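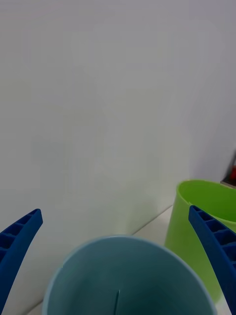 *Fig. 1. Light blue cup between the gripper fingers, green cup behind.*

# Automating the drinks station at Culent: what changes for staff

Xinyi Wan
Work and Technology module, final report
31 August 2023

## 1. Background

Culent runs the staff canteen and the meeting room catering in the Tornell building. Most of the work at the drinks station is small stuff. Open a can, pour, put the cup on the right tray, repeat. One shift is two people at the counter plus a lead who also does the ordering. On a busy day the station serves over 400 drinks, nearly all of them between late morning and two.

In February the company decided to look at a two-arm setup for pouring. My report is about the people side. I did not test the arms for speed, that is a separate report by the engineering students. I wanted to know what the counter staff think they will be doing once the pouring is gone, and if management thinks the same thing. (Short version: no.)

## 2. Method

Interviews with 18 people: counter staff, leads, two managers, one person from Nguyen-Tran, who would do the maintenance. Half an hour each, notes by hand, no recordings. Also a short survey, 109 replies from canteen users. The survey was mostly about waiting times so I only use it a little.

I also sat in at the bench and followed the pouring task, and wrote down each step in the same words the staff use for it. That turned out useful later for comparing.

## 3. The task itself 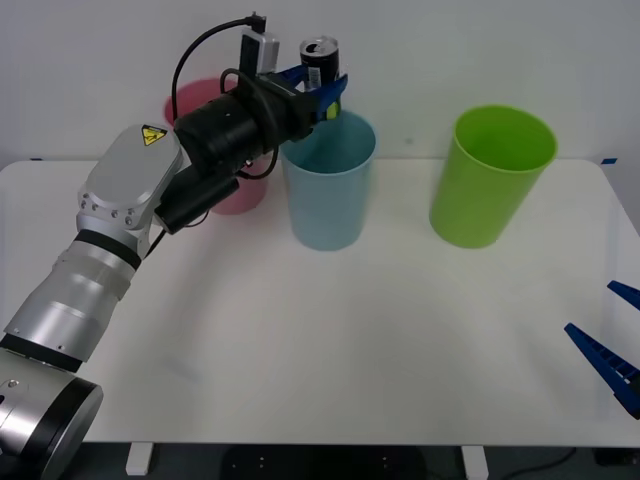 Staff split pouring into four steps: pick up, line up, tip, check. The check is the one they talk about most. New people get told to watch the cup, never the can. At the bench the line up step is very easy to see, with the can held upright right over the opening of the light blue cup. A person at the counter doesn't really do this as a seperate step, they start tipping on the way. Several staff said it would drive them crazy to wait for that. One lead said the opposite, she liked it because you could see what was going to happen next and step in.

Color matters too. At the counter, cup color tells you which order is which, so a drink in the wrong color goes to the wrong room. Staff carry that in their heads. For the arm, somebody has to write it down first. The leads assumed this would be their job. The managers assumed Nguyen-Tran.

## 4. What changes for the staff

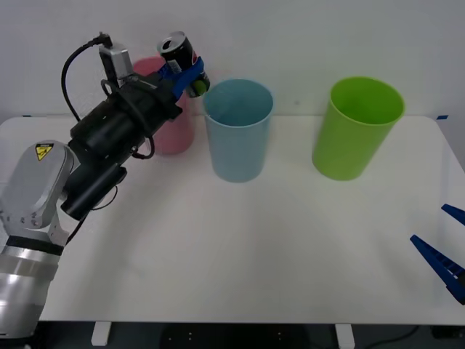

**Will anyone lose hours because of this?**

Management says total hours stay the same for the first year, but the split between counter and prep will move, and nothing is in writing yet.

This was the number one worry in the interviews. Fewer people were worried about the job going away than I expected. More were worried about getting the bad part of it. Things that came up again and again:

- cleaning spills they didn't make
- standing next to a machine waiting for it to stop
- getting blamed for a slow line
- no chat with customers, which for some is the best part of the day

Wrist pain was the main plus. Three people brought it up without me asking. Opening cans all shift is hard on the hands and pouring isn't great either.

Training: Zorton sells the operator course, one day. Culent budgeted 2,000 dollars for it, leads only. Counter staff get a walkthrough from their lead. Most thought this was too little. If the arm stops at lunch and the lead is in the stock room then what? I asked both managers and got two different answers.

There is also the question of who sets up the cups. In the current plan a person puts them out and the arms take it from there.

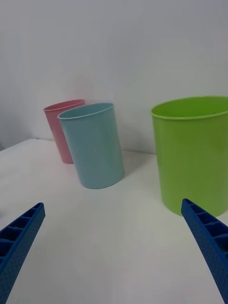 So the setup work stays human, and it has to be done more carefully than now. At the counter a cup can stand anywhere, you just reach for it. With the new station the plan asks for cups with space between them and in the agreed places. Staff called this "laying the table for the robot" and not in a nice way. The job sheet doesn't mention it at all. I think it should, it takes time and it's a skill.

## 5. Recommendations

1. Write down who owns the color list. I would say leads, with paid time for it.
2. Train at least one counter person per shift, same course as the leads.
3. Put cup setup and spill cleaning on the job sheet.
4. Let staff rotate. No full shift next to the arms.
5. Put the promise about hours in writing before the start date.

## 6. Limits

Small group, one site. I only got the day shift, the evening people never wrote back. The managers picked some of the interview times so a few talks were cut short. Survey questions 4 and 5 overlapped and I left both out. Interview guide is in Appendix A, survey table in Appendix B.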